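Ticket 628
Asunto: Los inscritos reciben el correo de confirmación dos veces
Producto: Lilten, módulo de inscripciones
Abierto por: Poonam Kashyap (Taller Revitz)
Asignado a: Trevor Tapley
Prioridad: media
Estado: cerrado

Poonam Kashyap
Buenos días. Desde que abrimos las inscripciones del curso de pintura de septiembre, algunas personas reciben el correo de confirmación dos veces. Los dos mensajes llegan con pocos minutos de diferencia, con el mismo texto y el mismo número de plaza. En el panel la inscripción aparece una sola vez y el cobro también es único, así que por ese lado no hay problema. Lo que pasa es que la gente nos escribe preguntando si se ha apuntado dos veces y si le vamos a cobrar otra plaza. No hemos cambiado la plantilla del correo desde el curso anterior.

Trevor Tapley
Hola, Poonam. Necesito la dirección de alguna persona afectada y la hora a la que se inscribió. Dime también si la persona pulsó el botón de enviar más de una vez y si tenéis activada alguna regla automática en Ajustes > Avisos.

Poonam Kashyap
Te paso por mensaje privado los datos de dos personas. Una dice que pulsó una sola vez y la otra no se acuerda. En Avisos tenemos una regla que se llama «Confirmación de plaza». La creó mi compañero Imre Barta y está en verde.

Trevor Tapley
Gracias. He revisado el registro de envíos. El formulario se recibió una vez en los dos casos, de modo que descarto el doble clic. Los correos salen de procesos distintos: el primero del propio formulario y el segundo de la cola de avisos. Prueba esto, por favor:

1. Entra en Ajustes > Avisos y desactiva «Confirmación de plaza».
2. Guarda y sal de la sesión.
3. Haz una inscripción de prueba con una dirección tuya que no esté en la lista de contactos.
4. Espera un cuarto de hora y mira también la carpeta de spam.

Poonam Kashyap
Hecho. Regla desactivada e inscripción de prueba con mi correo personal. Sigue llegando dos veces. La ficha pública del curso la he dejado como estaba, con su texto y sus fotos:

«Color y superficie. Curso para adultos, sin nivel previo. Trabajamos el azul en capas finas. El material está incluido en el precio.»
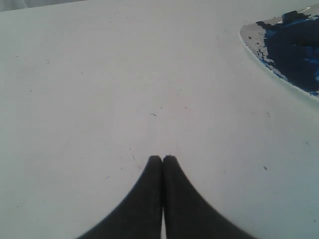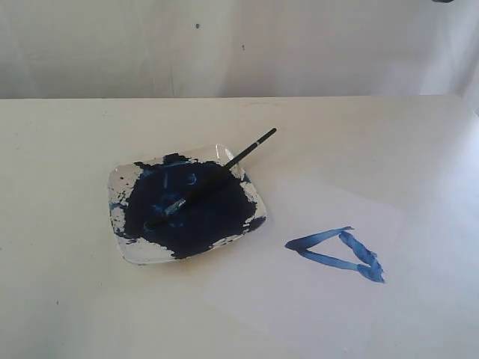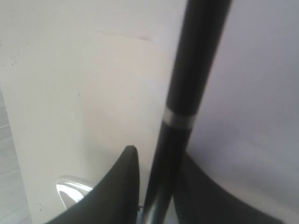
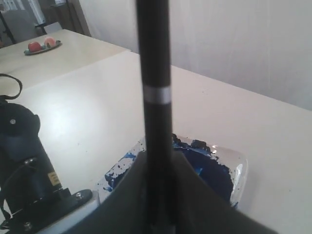 En la última, la bandeja con la pintura azul.

En la prueba he visto además una diferencia que antes se me había pasado. El primer correo tiene como remitente «Taller Revitz» y el segundo «Revitz Inscripciones». Ese segundo nombre lo usábamos antes de pasarnos a Lilten, cuando las inscripciones iban por Pluvar. Yo creía que esa cuenta estaba dada de baja. Le pregunto a Imre.

Imre Barta
Hola, soy Imre. La cuenta de Pluvar no se dio de baja, solo dejamos de usarla. Cuando hicimos el cambio dejé puesta una conexión para copiar los contactos de un sitio al otro. No recuerdo haber marcado nada de correos, pero puede ser. No encuentro la contraseña de esa cuenta, el correo de recuperación es el de una persona que ya no trabaja con nosotros.

Trevor Tapley
Eso encaja con lo que veo. La conexión con Pluvar sigue activa en vuestra cuenta y tiene marcada la opción «Notificar altas al servicio externo». Cada vez que entra una inscripción, Lilten avisa a Pluvar y Pluvar manda su propia confirmación con la plantilla antigua, que copiasteis en su día. Por eso el texto es igual. Lo que vi en la cola de avisos era esa notificación y la interpreté mal, disculpa.

No os hace falta la contraseña de Pluvar para cortarlo. Podéis hacerlo desde aquí: Ajustes > Conexiones > Servicios externos, botón «Revocar». Después volved a activar la regla «Confirmación de plaza», que no tenía nada que ver. Si os sale un aviso de permisos, tiene que hacerlo la persona titular de la cuenta.

Poonam Kashyap
Me sale el aviso de permisos. La titular es Ildikó Medve y hoy no está. Se lo dejo apuntado.

Ildikó Medve
Conexión revocada. He activado otra vez la regla de avisos y me he inscrito yo misma como prueba. Me ha llegado un solo correo, con el remitente correcto. La inscripción de prueba la he borrado. Una pregunta: los que ya recibieron dos confirmaciones, ¿tienen que hacer algo?

Trevor Tapley
No, nada. Su plaza está bien registrada. Si queréis avisarles, en Inscripciones > Lista podéis seleccionar a los inscritos y usar «Enviar mensaje». Para la baja definitiva en Pluvar tendréis que escribir a su soporte, nosotros no tenemos acceso.

Poonam Kashyap
Mensaje enviado. Desde la revocación han entrado más inscripciones y todas con un solo correo. Por mi parte se puede cerrar.

Trevor Tapley
Cierro el ticket. Causa: conexión antigua con servicio externo. Solución: revocar la conexión desde la cuenta titular.

Cerrado el 25/05/2025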